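Setting Up a Low-Shelf Pick Station for a Legged Humanoid: Clearances, Cables and Stop Rules

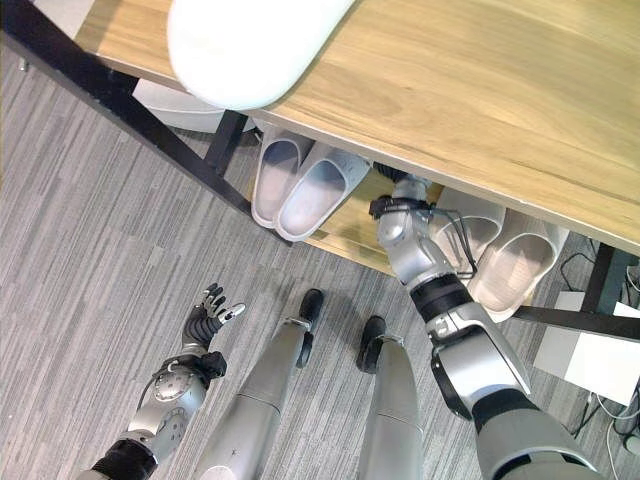

6 min read

Low shelves under tables are one of the harder household fixtures to work with. The robot has to lean or crouch, one hand goes out of the operator's line of sight, and the balance controller is working near the end of its range. The rules below are the ones we apply at Pultevach before any run at a shelf station with slippers, shoes or similar soft goods. They cover the station and the operator. They do not replace the manual for your robot or the risk assessment for your site.

1. Mark the floor area

Tape a rectangle on the floor that takes in the table, the robot and its full reach to both sides. Add 600 mm on every open side. No person enters the rectangle while the motors are powered. The operator and the spotter stand outside it, the spotter on the side with the better view under the tabletop.

On carpet, use cloth tape and press it down along its full length. A lifted tape edge is a trip hazard for the robot as well as for people. Striped carpet can also disturb foot placement if your stack uses the downward camera for floor estimation. Test with ten steps in place before the first approach.

2. Clear the cables

Any cable lying on the floor inside the rectangle must be moved out or covered. Check next to the table legs, where power leads and network leads tend to collect. A tangle near the right-hand side of the table counts as inside if a foot can reach it during a recovery step. Measure from the foot position after the longest recovery step, not from the standing position.

Cables on the robot need the same attention. Those at the wrist must have enough slack for full rotation and no loop large enough to catch on a table edge. Rotate each wrist through its range by hand with the motors off. If a loop passes over a shelf corner or a table leg, tie it down and repeat the check.

3. Measure the opening

Record three values for the station sheet:

Height from shelf to underside of tabletop
Depth from front edge of shelf to the first obstacle behind it
Clear width between table legs

The gripper, wrist and cable bundle together must pass through the opening with at least 60 mm to spare on the vertical. Our Rodis test table is 605 mm wide between the legs, enough for one arm at a time. Two arms under the same tabletop are not permitted at that width. Keep the free hand outside the opening, with the fingers open and empty.

Large soft items on the tabletop, such as a cushion, must not overhang the edge above the working arm. An overhang of even a small amount can be pushed off by the forearm. The sheet should state whether the top is clear or loaded.

4. Place the objects

Set slippers in pairs, toes toward the open side, unless the run sheet asks for mixed directions. Leave a gap between pairs wide enough for one finger set. Note any pair that the arm will hide from the head camera during the reach. For that pair, use a second view or reduce the approach speed.

5. Set limits

Hand speed under the tabletop: 200 mm/s maximum
Free hand: hold position
Feet: both down before the hand crosses the shelf edge

If a foot is raised when the hand reaches the edge, the run is paused and the stance is reset. Do not let the controller finish the step with the hand inside.

6. Stop rules

Stop the run at once if any part of the arm touches the underside of the table, if a cable goes tight, or if the spotter loses sight of the hand for longer than the sheet allows. Back the arm out along the path it took in. Never lift the torso while the hand is still under the tabletop.

After a stop, write down the joint positions before powering off. The Liteck logger saves them by default, but only if the session is closed properly.

7. Review

Repeat sections 2 and 3 whenever the table is moved. Limits in section 5 were last revised in October.

Revised 2025-03-12

We use cookies to remember your settings and measure site traffic. By continuing to use this site you accept our cookie policy. Accept | Manage preferences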